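Hi Silvia,

June update on the Clendarero flat, as promised! It's a bit longer than the last one because we got through a lot, and there are two money things at the bottom I need you to look at.

**Packing and clearing**

The bedroom and the hall closet are finished. Wilfredo and I went through 37 boxes between us (most of them paper, some of them the old Lirent catalogs you asked us to keep) and everything that's staying has a label on the short side, so you can read it when the boxes are stacked. I started out labeling the lids, which was dumb, and had to redo the first bunch.

Kitchen is next. Emília has the keys and has already dropped off wrapping paper and tape. I'd like to do the glasses first while we still have plenty of paper, then the pans, which can pretty much go in as they are.
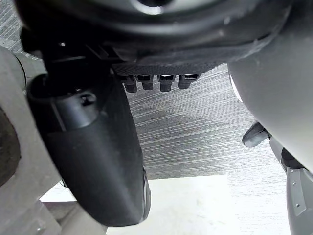

The floors are the other big job. I got a second price for the cleaning from Cabral, and they came in at 300 for the whole flat, windows included. They want the rooms clear of boxes before they start, so I've asked Vilho if we can use the storage unit a little early. He said yes, as long as we leave the aisle open for the Pestlow delivery.

**Money**

You approved 4000 for the clear-out and we've spent 3000 of it. That covers the van, the boxes, the storage unit and Wilfredo's hours. The cleaning isn't in there yet. Two questions:

- Can I go ahead and book Cabral at 300?
- Does the storage rent for next month come out of this budget or out of yours? Danica thought yours, but I'd love to have it in writing.

**What's slipping**

The donation pickup. They moved us once already and I'm still waiting for a new slot, so the two armchairs and the bookcase are staying put for now. If I don't hear back I'll call around and try somebody else (Emília knows a place that takes furniture with scuffs).

I'm at the flat most mornings until noon if you want to stop by. Text first, the buzzer is still broken!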